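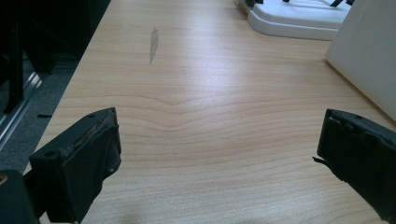
Desks at Flotenville are shared, and most of the questions we get are about the state the last person left them in. The surfaces are pale wood-look laminate with a fine grain, and they show everything. A grey scuff like the one left of center toward the back will be there when you sit down and there when you leave, unless you read on. The wavy ripple near the middle is the grain. Please stop reporting it as water damage.

## Desk questions, updated October

**Who do I tell about a mark?**
Natalia Huerta, second floor. A sticky note on the desk doesn't count as telling her, and the glue leaves its own mark.

**Can I try to get a scuff off myself?**
Yes. Damp cloth first, with a drop of dish soap. Then a white eraser, rubbed along the grain. Then stop. Callum Holroyd went on to the green side of a kitchen sponge, and desk 17 now has a dull patch the size of a saucer.

**What about sanding it?**
It's laminate. There is very little to sand, and then there is particle board.

**Is the scuff my fault?**
If it was there at check-in, no. Write it on the card in the drawer. Monitor stands and the feet of laptop risers are the usual suspects, especially when dragged. Lift them.

**Can I wax or polish the desk so it looks nicer?**
No. Somebody did desk 20 with furniture polish and a mouse wouldn't track on it properly until we'd washed it twice.

**Are there desk mats?**
We have 14, in the cabinet by the printer. They go fast. Mats belonging to Amna Marwat have her name on the back in very large letters, and she would like them to stay where they are.

**Can I eat at the desk?**
Cold food, fine. Turmeric, please consider the lunch table.

**My desk looks paler in the middle. Is it faded?**
Probably the overhead light. Look at it from the other side before filling in a form.

**Will the worst ones be replaced?**
Qistina Wibisono has asked for new tops for the desks in the Matlala room. There are 44 desks in the building and the budget covers fewer than that. Desk 17 is first in line.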